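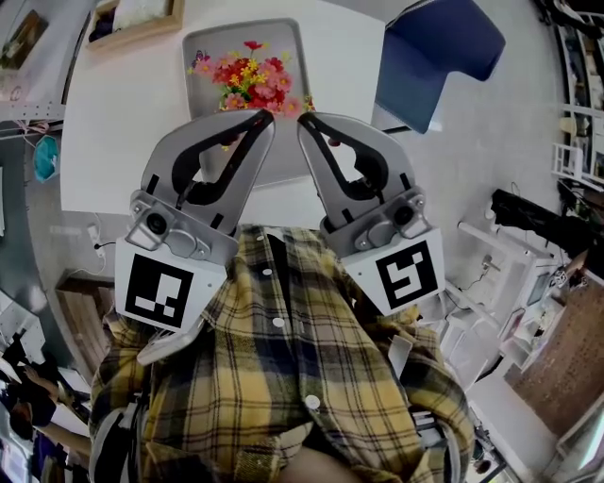
About Coreo

Coreo is an evening and weekend school of floristry. We teach adults to put flowers in a vase so that they stay where they were put. It sounds like a small ambition until you have tried it with tulips.

We are on the second floor above a tile showroom on Bravton Street. The door is the green one. The other green door belongs to a dentist, who has been very patient.

How we started

The school opened in May 2000 in the back half of a shop called El Ouafi, which sold lamps, rugs and, for reasons of cash flow, cut flowers in buckets by the register. People kept buying the flowers and then coming back the next day to ask what they had done wrong. Mostly they had left them in the car. The first class was held to cut down on these conversations. It ran for two hours, cost 30 dollars, and went so badly over time that the last bouquets were tied in the parking lot by headlight.

There was a second class because people from the first one asked for it. We still don't fully understand this, but we have built a school on it.

El Ouafi went back to lamps and rugs a few years later and is still open. Students get a discount there if they mention us, or so we were told once. Please try it and let us know.

What we teach

Foundations is the course most people take first. It runs eight weeks and covers conditioning, cutting, wiring, hand-tied bouquets and the low table arrangement, a shape invented so that guests can see each other across dinner, whether or not they want to. You will learn to strip a stem properly. You will learn what a leaf under the waterline smells like by the fourth day. There is no math except dividing the bill for the flowers.

Weddings and Large Work is for people who have finished Foundations and have not been put off. We cover arches, aisles, pedestals, transport, and the writing of quotes, which takes up more of the course than anyone would like. The final project is a full installation, set up before breakfast and taken down by lunch, with one of us playing the mother of the bride. We take turns. Some of us enjoy it more than is healthy.

Silk and Dried started as a stopgap one winter when a delivery of fresh stock froze in the truck. We expected to drop it by spring. It is now our fullest class. We used to be snobs about artificial flowers, and a few of us have to be reminded that we stopped. They don't drink, they don't sulk, and they can be bent, fluffed and taken apart by a beginner as many times as it takes. Half of our Foundations drills are now done with them before anyone is let near a peony.

Saturday Buckets is a drop-in session with no teaching to speak of. You pay for a bucket, you make something, you go home. Advice is available if you ask and sometimes if you don't.

Who comes here

Almost 2000 students have been through the school. They include nurses, bus drivers, retired accountants, a great many people who were given a class as a birthday present and are trying to be polite about it, and one entire bowling league. A fair number have gone on to open shops or work in them. A larger number have gone on to do the flowers for every wedding in their family, unpaid, forever. We do warn people about this in week one.

You don't need any experience. You don't need an eye for color, whatever that is. You do need closed shoes and a willingness to sweep.

The Pistach Room

Our second classroom is called the Pistach Room, after a paint color that looked very good on the card. It has the bigger sinks and the worse radiator. The cooler is in there too, so the room is either freezing or tropical depending on which machine is winning. Dress in layers.

The main studio has long benches, stools of several heights and a wall of vases that we lend out. There are 200 vases on the list. We would love to see them all again someday. If you have one at home and it has a small blue dot on the bottom, it is ours, and we are not angry.

How we buy flowers

We buy from growers within 60 miles for as much of the year as the weather lets us. In January that means branches, berries and a lot of talk about texture. The rest comes from the wholesale market, where we go very early and make poor decisions about ranunculus.

Floral foam left the building a while ago. We use chicken wire, pin frogs and moss, all of which can be used again, and some of which have been here longer than the furniture. Green waste goes to a community garden down the road. They have asked us to stop sending eucalyptus, and we are working on it.

Things people ask

Can I bring a friend? Yes, but they have to sign up as well. Friends who plan to just watch end up holding a bucket.

Do I get a certificate? Yes, for Foundations and for Weddings and Large Work. It is printed on nice paper. What it's worth depends on who you show it to.

What if I miss a week? You can make it up in another group if there is a stool free. We can't post you the flowers. We did that once.

Is there parking? There is a lot behind the tile showroom, free after six. Before six it belongs to people choosing tiles, and they take a long time.

Do you do flowers for events? No. We teach. We can pass your name to former students who do, and they will answer you faster than we would.

Visiting

The studio is open for a look around on weekday afternoons, unless the sign says otherwise. Ring the upper bell. The lower one is the dentist.

Page last updated 2020-01-31. Spring course dates are on the Classes page, and the waiting list for Silk and Dried is on the same page, a bit further down than it should be.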